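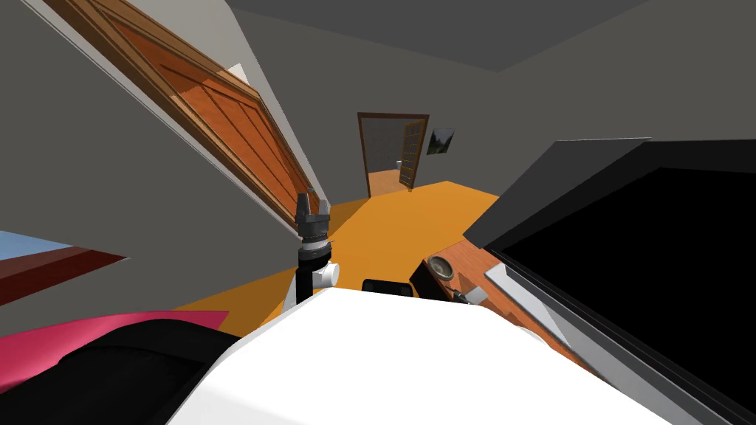

Simulated bedroom used in the Lullari project, with the robot's arm and gripper near the centre.

Lullari tilt fault

Reading time: 2 minutes

The Lullari tilt fault was a software error in the simulator used by the Lullari household robot project. It caused the simulated robot to be given a wrong reading of its own lean, so that it behaved as though it stood upright when it did not, or as though it leaned when it was level. The fault was found at Clarnier, the firm that ran the project from its office in Irton, and led to the withdrawal of 398 test runs.

Background

Lullari was set up to train a one-armed mobile robot to move about a home and pick up small household items. Most of the training took place in simulated rooms, among them bedrooms with doors, desks and television screens. The robot model had a rounded white body and a parallel gripper with two fingers. Each run began with the robot placed at a random spot in a room. It then had to reach a target without touching the furniture or leaning past a set limit. If the limit was passed, a safety stop was meant to lock the wheels and arm and end the run.

The fault

The simulator kept two records of the robot's lean. One was used by the physics engine and the other by the safety stop. In version 2 of the software the second record was no longer cleared between runs. A robot that had tipped over in one run could therefore start the next with an old value in place, and the safety stop would compare the limit with that value until the first contact with an object.

In some runs the stop came on at once and the robot did not move. In others it failed to come on at all, and the robot went on driving its wheels and raising its arm while tipping. The second kind was treated as the more serious - a run of that sort could still be marked as a success if the gripper ended up close enough to the target.

Discovery

Madhu Chaudhary, an engineer at Clarnier, noticed in January that a number of successful runs ended with the robot's view turned well away from level. She compared the view with the logged lean and found that the two did not agree. A check of all 1033 runs made with the new version showed the fault in 398 of them.

Effects and repair

The affected runs were removed and the arm controller was trained again from an earlier copy. No physical robot had used the faulty version. The repair made both parts of the simulator read a single record, which is cleared at the start of every run. A further test was added in which the robot is laid on its side, at 90 degrees, and must report this before training can begin.

An outside review by Smits accepted the repair but criticised the scoring rule, which had taken no account of how the robot stood at the end of a run. Clarnier changed the rule in the next version.

Contact | Copyright Irton Robotics Reference | Back to top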